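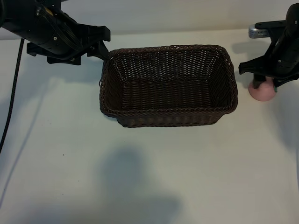 Woven basket with a braided rim, empty.

Controlling Moisture in a Linen Closet

By Sarita Garg
Last updated Wednesday, April 23, 2025

A linen closet has little air exchange, holds a large mass of absorbent material, and often shares a wall with a bathroom. Cotton takes up water vapor from the air and gives it back slowly, so a closet that has been damp for a season stays damp for some time after the source is removed. The procedure below covers measurement, source control, shelf layout, and the return of the contents. It applies to closets with a hinged or bifold door and no supply duct. Closets with a water heater or a gas appliance inside need a separate assessment.

What you need

Digital hygrometer with a minimum/maximum memory
Resealable plastic bag, bottle cap, table salt (for the calibration check)
Tape measure and pencil
Screwdriver and a fine-tooth saw
Louvered door panel or vent grille, if the readings call for one
Vacuum with a brush attachment
Painter's tape

Step 1. Check the hygrometer

Consumer hygrometers are often off by several points out of the box. Put enough table salt in the bottle cap to fill it halfway, add water until the salt has the texture of wet sand, and seal the cap and the hygrometer together in the bag. Leave the bag overnight at a steady room temperature. Air above a saturated salt solution settles near 75 percent relative humidity. Write the difference between that value and the display on a piece of tape and stick it to the back of the unit. The Promer unit used for this page has no adjustment screw, so the correction is applied by hand.

Step 2. Take baseline readings

Clear the memory and place the hygrometer on the middle shelf, near the back wall, with the closet loaded as usual and the door closed. Leave it for 3 days. Include at least one day with normal shower use if the closet backs onto a bathroom. Record the minimum, the maximum, and the reading at the same time each morning.

Repeat on the lowest shelf. The floor level is usually cooler, and cooler air at the same moisture content has a higher relative humidity. A closet that reads well at eye level can still be out of range at the baseboard.

Short peaks after a shower are expected and do little harm. A maximum above 70 percent that persists into the next morning indicates either a moisture source or insufficient air exchange. Deal with the source first. Ventilation added to a closet with a wet wall only moves the moisture into the hallway.

Step 3. Find the source

Empty the closet. Look at the corners, the baseboard, and the ceiling line for staining, lifted paint, or a musty smell that is stronger in one place. Press on the drywall at the base of any wall shared with plumbing; it should feel as firm as the rest. Check the bathroom exhaust fan by holding a single sheet of toilet tissue to the grille. If the tissue does not stay up, clean the grille and check the duct before doing anything else in the closet.

On an exterior wall, the usual cause is a cold surface. Compare the wall temperature with the room temperature on a cold morning. If the wall is much colder, leave it uncovered and do not store anything in contact with it. Insulating the wall from the room side is possible but is outside the scope of this page.

Step 4. Open the shelf layout
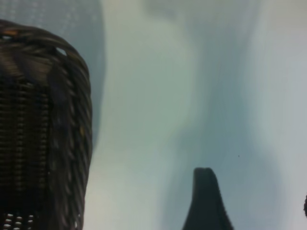
Solid shelves fitted tight to the back wall divide a closet into separate boxes with no vertical air path. Remove each shelf and trim the back edge to leave a gap of 2 inches, or replace it with wire or slatted shelving of the same depth. Check that the side cleats still carry the full load after trimming. Mark the gap on the side walls in pencil so that stacks are not pushed back over it later. When setting the spacing between shelves, measure containers at their widest and tallest points, including the rim. A wicker basket with a thick, rounded roll of braid along the top, for instance, needs clearance for the braid as well as for the walls below it, and its curved sides will take up more shelf than the base suggests. Allow a hand's width above that for lifting it out.

Shelf depth matters as well. Towels folded in thirds need less depth than towels folded in half, and a shallower stack dries faster. If the shelves are deep, keep the front edge clear and center the stack.

Step 5. Add air exchange

Undercut the door or fit a grille low in the panel, then fit a second opening of equal area near the top. The pair matters more than the total area: air enters low and leaves high, and a single opening does very little. A louvered door provides both.

A powered fan is seldom needed. Where the closet has no interior wall that can take a grille, a small low-speed fan such as the Ultport can be mounted above the door frame, drawing air out. Wire it only if local code permits a fan in a closet, and keep the cord away from stored fabric.

Desiccant tubs are suitable for a closed cedar chest or a suitcase. In a closet with a ventilated door they fill quickly and have no lasting effect on the reading.

Step 6. Clean and inspect before reloading
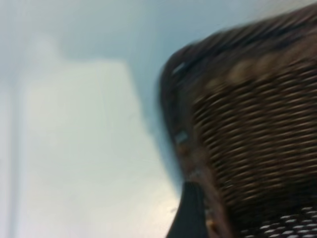

Vacuum the shelves, walls, and floor with the brush attachment, then wipe painted surfaces with a damp cloth and leave the door open until they are dry. Wash any fabric that smells musty and dry it completely; thick hems and bath mat backings hold water longest. Containers need the same attention. Plastic bins can be wiped out. Woven ones should be vacuumed along the weave and checked under a strong light from more than one angle – on a dark brown basket with tan and beige worked through it, a pale patch of mildew is easy to mistake for the lighter strands. Rub any doubtful patch with a dry white cloth outdoors and look for residue. Keep a suspect container out of the closet until it has been cleaned and dried.

Step 7. Reload and measure again

Return the contents in this order:

Blankets and spare pillows on the top shelf, unsealed
Sheets in the middle, with sets stacked flat
Towels at waist height
Nothing absorbent on the floor

Leave space between stacks. Do not put towels away straight from the dryer; let them cool first, then feel the hems for remaining dampness.

Repeat the baseline readings from Step 2, with the hygrometer in the same positions. Apply the calibration correction to each value. If the morning readings have dropped and the peaks clear by the next day, no more work is needed. Take another set in July, when outdoor humidity is high in most regions, and compare it with the spring figures.

If the readings have not changed

Check that stacks have not closed the rear gap.
Check that the lower grille is not blocked by a rug or a vacuum hose.
Measure the hallway outside. A closet cannot be drier than the air that feeds it, and a high hallway reading calls for a whole-house dehumidifier or a correction to the air conditioning.
Open up the shared wall only after the bathroom fan has been ruled out.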